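Soft Fingers Won Me Over, and I Was Rooting for the Other Ones

I've been swapping fingers on robot arms since December, mostly in the evenings, mostly when I should have been doing something else. I have opinions now! The main one is that we talk way too much about grip force and way too little about what the camera gets to look at while the gripping is going on.

Let me back up. I run two small arms clamped to aluminum rail, and I've been through three kinds of fingers on them. The first set was the plain parallel jaws from the Fernine kit, which are stiff and flat and very good at picking up blocks. Everybody's demo has blocks. I have picked up so many blocks. Then came a pair of suction tips I won't say much about, except that I gave them away and felt lighter. And then the Llewellyn fingers, the black ones with the triangles cut out of them, which I bought fully expecting to write a cranky post about.

My complaint was going to be precision. A finger with holes in it looks like a finger that's going to wander, and I wanted to work on fiddly household stuff, battery swaps in particular. Latches, little covers, cells that roll off as soon as you look at them. My whole theory was that small parts need hard jaws. I logged 3,427 grasps between the two sets (yes, I have a spreadsheet, no, it isn't pretty) and the theory didn't survive. The stiff jaws were better at squeezing a latch tab. They were worse at nearly everything that came before the latch tab, and that's where the evening goes.

Part of it is forgiveness. If I come in a hair too low with the stiff jaws, the arm faults and I get to start over. The Llewellyns let me be sloppy, and I am sloppy — my Herkex controller has a lag in it that I've learned to live with, like a squeaky stair.

But the bigger part is the view. I've got cameras up on the arms, and with the chunky jaws so much of the picture was jaw. I'd be poking at a battery cover from memory. People will spend 200 dollars on a sharper lens before they'll ask whether the thing bolted in front of it is in the way. I did exactly that, so I'm allowed to be rude about it.

The other thing I'd push back on is the clean bench. Every comparison I read gets done on a white mat with one object in the middle, and then folks are surprised when the gripper goes to pieces in a real kitchen. My table is scuffed and covered in paint flakes, with an alarm clock on its back, batteries lying around loose and a string running through it all. A gripper that can't cope with that isn't much use to me.
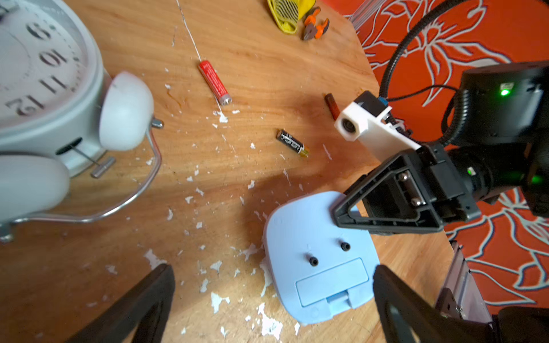
What I'd change

I'm not a total convert. I'd love a soft finger with a hard little fingernail on the end, just enough to catch a latch. Kinside sells a clip-on tip that comes close, but it pops off if I twist, and then I'm hunting for it on the rug. I'd also like makers to publish a shot from the wrist camera with the fingers closed, right there on the product page next to the force numbers. It would've saved me a lot of evenings.

For now the stiff jaws live in a drawer and come out for latches. Next up I'm trying one of each, soft on the left arm and stiff on the right, and I'll post the spreadsheet once I've cleaned up the column names.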